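Sunday tidy, one small table

4/21/24

I've had a bee in my bonnet about the square white table since March. It's the sort of table everyone walks past and leaves something on (me included, I'm the worst for it), and by the weekend there's always a scrunched-up tissue or two and something with its drawer hanging open. So today the table got its turn! 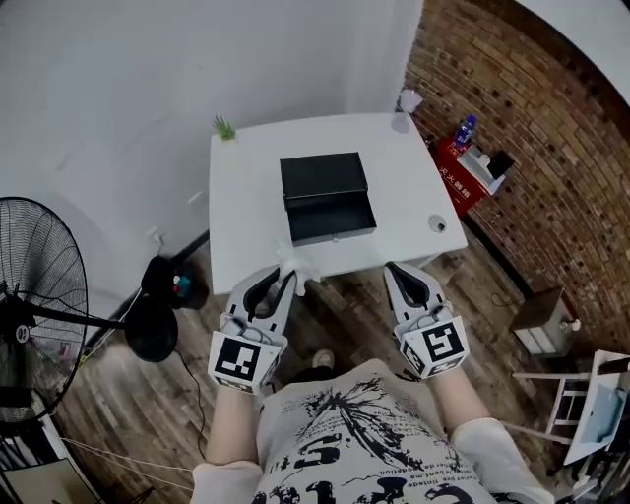
I do it the same way each time. Rubbish first, then anything with a lid or a drawer, then a wipe. The little plant gets to keep its corner, I won't hear a word against the plant. Glasses go back to the kitchen, though I usually forget one and have to make a second trip, muttering.

Tissues are my real bugbear. They weigh nothing, they get everywhere, and one draught from the door sends them under the radiator. I've tried a Tovier desk bin (too tall) and a Skirkis one that clips on the side (fell off twice, went in a cupboard). I'm back to picking them up singly and grumbling.

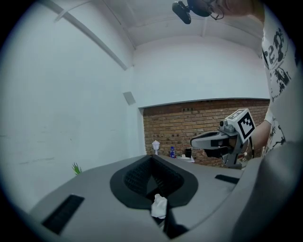
Idance Tidy Club – Members' Blogs

Anyway, the black box with the pull-out tray. I love a tray, but a tray left open is just a shelf for crumbs, so mine get emptied, wiped round the corners with a bit of old flannel and pushed shut again. 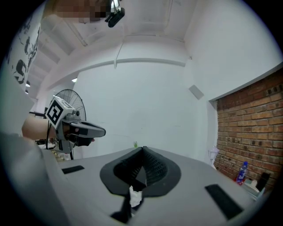 The walls want doing next. White paint shows every mark and I've still got half a tin of Pellegrini in the shed, if it hasn't gone solid. There's the fan to dust as well, all those wires, I use a dry paintbrush and do it in front of the radio. That'll be next weekend's job, unless it's sunny, in which case I'll be in the garden.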